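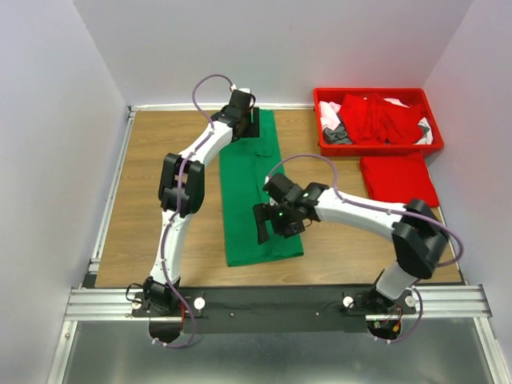
**Why do clothes get wrinkles?**

Cloth is made of tiny threads, and the threads are made of even tinier hairs called fibers. When they get bent and stay bent for a while, they "remember" the bend. That's a wrinkle.

OK, longer version. Grab a T-shirt and look up close. Really close, nose almost touching. See the little loops? Each loop is yarn, and yarn is lots of fibers twisted together.

## Zoom in some more

Cotton fibers come from a plant. The fluffy white stuff around the seeds. Inside each fiber are long, long chains, way too small to see even with a good magnifying glass. The chains lie next to each other and sort of hold hands.

Now add water. Or sweat! Water sneaks in between the chains and they let go of each other. Then they can slide around a bit. When the water dries up, they grab hands again, but in whatever spot they happen to be. Balled up at the bottom of the hamper? Then they dry balled up.

Heat helps them slide too. So a warm, damp shirt left in a heap = maximum wrinkles.

## So how does an iron work

Same trick, backwards. Steam gets the chains to let go. The heavy flat iron pushes them straight. The water goes off into the air and the chains grab hold again, flat this time.

(Irons are for grown-ups, or for you *with* a grown-up. They get very very hot. Steam burns too, even when you cant see it.)

## Not all cloth is the same

- **Cotton** wrinkles pretty easy.
- **Linen** wrinkles even more. Comes from the stem of a plant called flax. The fibers are stiff and don't spring back much.
- **Wool** is from sheep. Crimpy, like tiny springs, so it bounces back. Hang up a wool sweater overnight? No, fold it, it'll stretch. Folding is better for sweaters.
- **Polyester** is a kind of plastic. Doesn't soak up much water so it stays pretty smooth. But too much heat in the dryer can set a crease that's hard to get out.

Lots of clothes are a mix. Read the tag inside the collar. Might say 100% cotton, might say two or three things.

## Try it

Rawiri Kingi's class at Kullatura did this one and it works great at home. You need 3 old cotton rags, the same kind if you can.

1. Leave the first one dry. Scrunch it up, rubber band around it.
2. Get the second one damp. Scrunch, rubber band.
3. Get the third one damp but lay it flat on a towel.
4. Wait until tommorow. Maybe longer, a damp ball takes ages to dry in the middle.
5. Open them up and look.

Which one do you think will be the worst? Write down your guess *before* you peek. Draw them after, if you like drawing.

## Words to know

**Fiber**: a very thin hair of stuff, like cotton or wool.

**Yarn**: fibers twisted together.

**Crease**: a sharp line in cloth. Sometimes on purpose, like down the front of fancy pants.

**Crimp**: the natural waviness in wool.

Next up: why socks get holes in the heel. Bring an old sock.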